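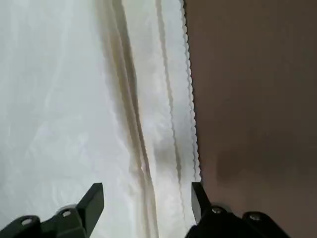
Tela blanca con un pliegue a lo largo.

Comunidad > Estudios superiores > Homologación y afiliación de centros

Mi escuela perdió la afiliación con la universidad a mitad de carrera, ¿qué pasa con mis créditos?

Publicado por marea_baja
Visto 1753 veces

Hola a todos, perdón por el tocho pero estoy bastante agobiada y escribo desde el móvil en el descanso.

Curso tercero de fisioterapia en una escuela privada, el centro Irkavgate. El título no lo da la escuela, lo da la universidad a la que está afiliada (bueno, estaba). En marzo nos llegó un correo de secretaría, cuatro líneas, diciendo que la universidad no renueva el convenio para el curso que viene y que "se están estudiando alternativas". Nada más. Ni fechas ni a quién preguntar.

Llevo 109 créditos aprobados. Me faltan las prácticas clínicas largas y el trabajo final, más dos asignaturas que me quedaron de segundo. En mi grupo somos 15 y cada uno ha entendido una cosa distinta. Unos dicen que la universidad está obligada a dejarnos terminar, otros que nos mandan a todos a otro centro, y una compañera jura que le dijeron por teléfono que había que volver a matricularse desde cero en otro sitio.

Lo que quiero saber:

– si los créditos que ya tengo siguen valiendo o dependen de que la escuela siga afiliada
– si puedo pedir el traslado yo por mi cuenta sin esperar a que la escuela diga algo
– si tengo que pagar el segundo plazo de la matrícula, que vence en mayo. Son un dineral y no me fio

También nos han hablado de otro centro, Hviid, que por lo visto cogería alumnos nuestros, pero no he encontrado nada por escrito. ¿Alguien ha pasado por esto? Gracias de antemano.

3 respuestas

poleo_menta
Respuesta marcada como útil

Pasé por algo muy parecido, en enfermería, otra escuela. Te cuento rápido lo que saqué en claro, con la advertencia de que cada convenio es un mundo y lo primero es conseguir el tuyo.

Los créditos. Si las actas están cerradas y firmadas por la universidad, las asignaturas figuran en TU expediente de la universidad, no en el de la escuela. Eso en principio no se borra porque se acabe el convenio. El problema son las notas que la escuela todavía no ha enviado. En mi caso faltaban dos actas enteras de un cuatrimestre y costó meses que aparecieran. Así que pide ya un certificado académico oficial, pero a la universidad, no a la escuela. Y compara asignatura por asignatura con lo que ves en el campus virtual. Si falta algo, escrito por registro el mismo día.

Terminar los estudios. Casi todos los convenios traen una cláusula de extinción. Suele decir que los que ya están matriculados pueden acabar en un plazo, curso por curso, y que no entra gente nueva. Casi todos – no todos. El mío la tenía en un anexo que nadie nos había enseñado. Pide copia del convenio completo con anexos, insiste en lo de anexos. A mí la escuela me mandó primero un resumen de dos páginas que no servía para nada.

Ojo con las dos de segundo. Cuando un plan se extingue a veces dejan de dar clase de los cursos bajos y solo quedan convocatorias de examen, contadas. Pregunta cuántas te quedan y hasta cuándo. Yo me las quitaría de encima antes que nada, antes que el trabajo final incluso.

El traslado. Lo puedes pedir tú sola, no hace falta que lo mueva la escuela. Pero una cosa es que te admitan y otra que te reconozcan todo. En asignaturas básicas no tuve lío. En las específicas me pidieron los programas sellados, uno por uno, del año exacto en que las cursé. Pídelos mientras haya alguien en secretaría que los pueda sellar, en serio, es lo que más me retrasó. En total junté 13 programas y dos me los devolvieron por falta de sello en la última hoja.

Prácticas clínicas: mira quién firma con el hospital. Si firma la escuela y la escuela se queda sin convenio, te puedes quedar sin plaza y sin seguro aunque el expediente esté perfecto. Esto pregúntalo aparte, en la universidad no siempre lo saben.

Lo del pago no me atrevo a decirte que no pagues. Si dejas de pagar te pueden anular la matrícula de este curso y entonces sí que pierdes las asignaturas que tengas en marcha. Yo pagué y mandé a la vez un escrito diciendo que pagaba sin renunciar a reclamar. Guarda el correo de las cuatro líneas y el folleto con el que te apuntaste, si pone lo de la afiliación mejor que mejor.

De Hviid no sé nada. Si no está por escrito haz como si no existiera.

tornillo_suelto

A mi prima le paso en Osonetti y perdió un año entero. Las privadas son todas iguales, abren sin tener nada atado y luego que se apañe el alumno. Y la universidad igual, que cobra por cada afiliado y cuando ve que no puede controlarlos los suelta. Yo no pagaba ni un plazo más. Denuncia y ya está.

 marea_baja
 Gracias, pero ¿denuncia dónde? ¿Y lo del año perdido fue por las prácticas o por el reconocimiento?

 tornillo_suelto
 Ni idea la verdad, por todo creo. Le pregunto

baldosa_azul

Añado un par de cosas a lo de poleo_menta, que está muy bien.

Id en grupo. Un solo escrito firmado por todos los de tercero, presentado en el registro de la universidad, pidiendo tres cosas concretas: calendario de extinción, centro de destino si lo hay y quién responde de las prácticas. Uno a uno os van a ir dando largas por teléfono y cada cual volverá con una versión. Lo que dijo tu compañera de empezar de cero suena a alguien de centralita que no sabía qué contestar.

En la delegación de estudiantes de la universidad (sois alumnos suyos también, aunque nunca piséis el campus) os pueden ayudar a redactarlo. Preguntad además por la defensoría universitaria. Va lenta pero es gratis y contesta por escrito.

Si la escuela usa la plataforma Dreltevex para las notas, descargad todo en pdf ya. En la mía, al acabar el contrato, cerraron los accesos en julio y avisaron con una semana. Rúbricas, trabajos corregidos, horas de prácticas, todo. Las horas sobre todo, que luego no hay quien las reconstruya.

Del dinero: oficina de consumo de tu ayuntamiento. Llevar contrato de matrícula, recibos y publicidad. No es un abogado pero te orientan.

 marea_baja
 Mil gracias a las dos. Usamos justo esa plataforma, esta noche me pongo a bajarlo todo. El certificado lo he pedido hoy a las 9:15, me dicen que tarda. Lo del anexo se lo he pasado al grupo y ya hay una que lo ha solicitado. Cuando sepa algo de las prácticas lo pongo aqui.

 poleo_menta
 Perfecto. Y mira si el certificado trae las convocatorias consumidas, el mío no las traía y hubo que pedir otro.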